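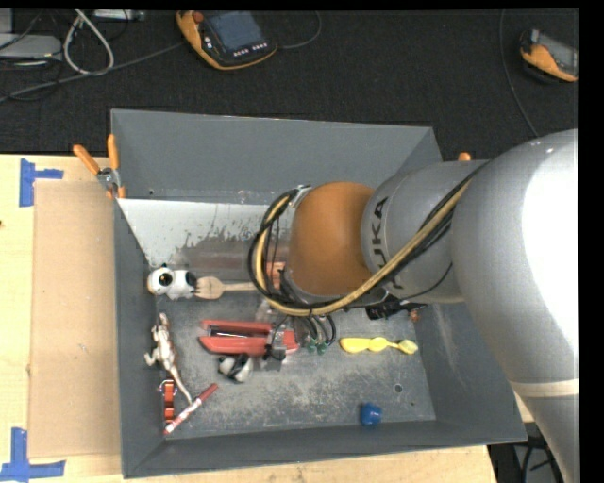 Can I leave a key safe on the property for the whole campaign?
Most agents do, as long as the vendor has agreed to it in writing and you change the code whenever someone who's been using it drops off the job.

Kiletti key safe, shackle model

I sold houses for a long time before I started selling the bits and pieces that go with selling houses, and the thing I lost more than anything else was keys. Vendor's keys, tenant's keys, the one odd little key for the sliding door that every buyer wants opened so they can stand on the deck and look at the neighbour's fence. The Kiletti is the key safe I wish I'd had back then, and it's the one I now send out with most of our listing kits.

It's a push-button safe with a rubber weather cover and a shackle that goes over a gas meter pipe, a gate rail or a solid tap. No batteries, no app, nothing to charge. You set a code with four digits, clear it, open it, done. The buttons are big enough that I can do it in the dark with a folder of brochures under one arm (which is how I seem to spend most of winter).

What fits inside

A normal front door key, a deadlock key and a garage remote of the slimmer sort will all go in together. A fat remote with a belt clip won't, so take the clip off first or leave the remote with the office. Apartment fobs are fine. If you've got one of those enormous bunches where the vendor has handed over the shed, the letterbox and the boat, please just take the ones you need!

What's in the box

The safe, the weather cover, a blank key tag and a card with the code-setting steps. There's also a wall plate with screws, if you'd prefer to fix it to brick for a rental. I'd use the plate for anything long term and the shackle for sales.

Setting the code

Open the door, slide the little tab on the back of it across, press your new code, slide the tab home again. Test it with the door still open. I know, everyone skips that step, and then I get the phone call. Please test it twice before you shut the key in there.

Stay away from the street number, and from the year the agency opened if it's on your sign.

Where to put it

I like the side gate or the meter box side of the house, out of sight from the footpath but not so far round that the building inspector rings you for directions. Put a photo of the spot in your listing file. For units, ask the building manager first – a lot of them don't allow safes on common property and they will cut it off. Naheed Virk, who manages rentals across a few older blocks, gets written permission and tucks it behind the safe's entry in her key register, and I've pinched that habit from her.

Kiletti or Rind?

People ask me this one a lot. The Rind is the bigger safe we stock and it has a dial in place of buttons. It'll swallow a fat remote without complaint and it feels like it would survive a truck. It's also heavy, it scratches powder-coated rails if you don't put a bit of tape under it, and the dial is slow when you've got buyers waiting on the step. For a family home with a normal set of keys I'd go the Kiletti every time. For a farm or a shop with chunky old keys, get the Rind.

The things I don't love

The weather cover goes a bit chalky in full sun. It still does its job but it looks tired next to a nicely painted porch, so I keep a spare in the car. And the black finish is the only finish. Daniyal Rana has been asking me for a white one since December and I've passed it on to the supplier, so watch this space.

Price and delivery

$38 each, GST included. Orders placed before lunch go out the same day from the Adska Street shed, and local agents are welcome to pick up. Spare covers and wall plates are sold separately, just add them in the notes when you order. If you're fitting out a whole sales team, email Tahira Gondal at the office and she'll sort you a bundle with tags and a key register.

Warranty

We cover the mechanism for 2 years. Send back the safe with your order number and I'll swap it over. A forgotten code isn't a fault, I'm sorry to say, and I can't open it from here – a locksmith can.

Page last updated 15/05/2026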